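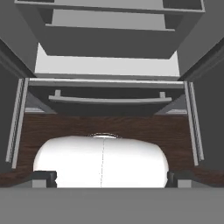 Upper and lower drawers, both open.

Apinya Prasertsri has written storage guidance for Skeltden, a grocery cooperative, through two full revisions. The current one was issued on 20/09/2018 and runs to 29 pages, most of them on produce. I asked why a document about vegetables spends its first chapter on air.

"Most of the complaints we get are about water loss," she said. "A carrot goes limp well before it goes bad. People throw it out anyway."

The guidance draws on a survey of 940 member households, which logged 3131 discarded items over one February. Leafy greens led the list, followed by herbs. Prasertsri is cautious about the result. Members weighed nothing, and a single basil leaf could be entered on the same line as a whole cabbage.

"I would change the form before I changed the advice," she said. "Thitima Boonchu wanted weights from the start. She was right, and we had no scales to hand out."

The advice itself is plain. Greens go in a closed drawer with the vent shut. Apples and pears go in a separate drawer with the vent open, as the ethylene they give off yellows greens. Herbs with soft stems are stood in water, except basil, which is kept out of the refrigerator altogether. 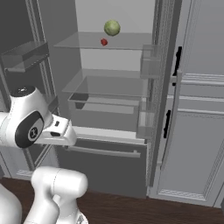 Open refrigerator with a glass upper shelf.

On temperature she was brief. The guidance asks for 37 to 40 degrees Fahrenheit, measured in a glass of water left overnight on the middle shelf. Dial numbers are ignored – they differ from one maker to the next and rarely correspond to degrees.

Washing took up more of our conversation. The Somboon store had been telling customers to rinse greens on arrival, while Gollomard told them to wait. The revision sides with Gollomard unless the leaves can be spun dry.

"Free water on the leaf is the problem," Prasertsri said. "High humidity around it is fine."

The next edition will cover cut fruit. Boonchu is drafting that section, with a new survey form that has a column for grams.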